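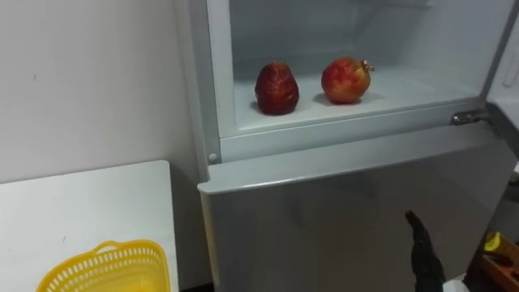

Reading time: 4 minutes

Robot Software, course handout 5: from detection to grasp

Please read this before the lab. You need the Pultora planner installed and the Maglaya log viewer working.

1. Perception
Two red fruits rest near the front of the open upper compartment, against pale walls. Colour alone separates them easily from the background, but not from each other. The left one is egg-shaped or like a pear, and the right one is rounder. Use the depth points for the split, and keep at least 400 points per fruit. Under this number the pose is not reliable.

2. Planning
The shelf has a raised rim at its front. Put it in the collision model as a separate box – many groups forget it in March and lose marks. The lower door is shiny, so its depth values have holes. Fill them with a flat plane.

3. Control
The planner gives a path at 80 Hz. The time limit for one plan is 800 ms. When the limit passes, the arm must hold its last position and write an error to the log.

4. To hand in
Your configuration file and one Drasham log, with the failed plans included. Write also which fruit you choose first, and why. The deadline is 13th January.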